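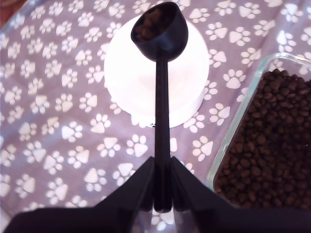
Sigrun Hovland replied to our first draft that no listener has ever noticed a fade-out, and that we had spent March proving it. We coded 137 album closers all the same, most of them on the Zullholm and Rustmont labels, whose bands seem unable to end a song by stopping.

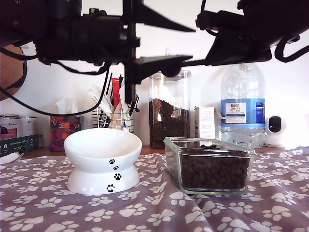 Figure 2.

Fades come in two kinds. The plain one goes down and stays down. The false one, a habit of the duo Lamen, comes back for one more chorus just as you reach for your coat. Plotted as loudness over time, it follows much the same line as the black cable in Figure 2, a long sag and then a climb. Only 3 closers did this twice, and two of those were by Hellström, who has been asked to stop.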